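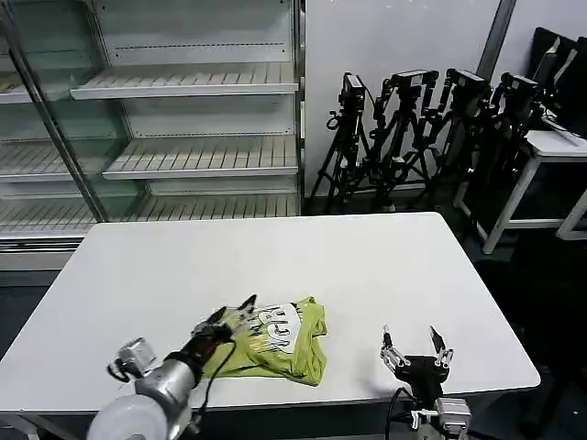
Clorkance opens shirt folding counter in former Dresen grocery

22 April 2018 - The Clorkance clothing exchange has moved its sorting and folding work into the former grocery on the Dresen town square. The new counter began handling donated T-shirts this week and will open to the public in May.

The work area is set up around white tables with a smooth top. Shirts arrive unfolded in sacks and are emptied onto a side bench. Each one is then placed singly on a table, spread flat with the print facing down, folded in at both sides and turned up twice from the hem. The finished size is set by the shelf depth at the shop in Fodeck, where most of the stock is sold.

Glass-fronted display cases from the grocery have been kept. Their slatted shelves let air through and carry a folded stack without marking the bottom shirt. The refrigeration circuits were disconnected in the winter and the cases will be used as plain storage, sorted by size and then by color.

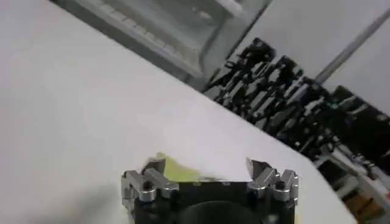 Table height was the main change from the old site, where folding was done on low benches. Aurelia Moser, who manages the exchange, said the benches had limited shifts to 2 hours. "A shirt takes very little effort to fold. Bending over for it all morning is the hard part," she said.

The exchange took in 817 T-shirts last month and expects to reach 1000 a month once the counter is open. Printed shirts from schools, races and clubs make up most of the intake. They are checked for cracked lettering and stretched collars before folding, and those that fail are cut up for cleaning cloths.

Donated clothing should be washed and dry, and is held for 48 hours before sorting. Sacks can be left at the side entrance during shop hours. Coats, shoes and bedding still go to the Fodeck site.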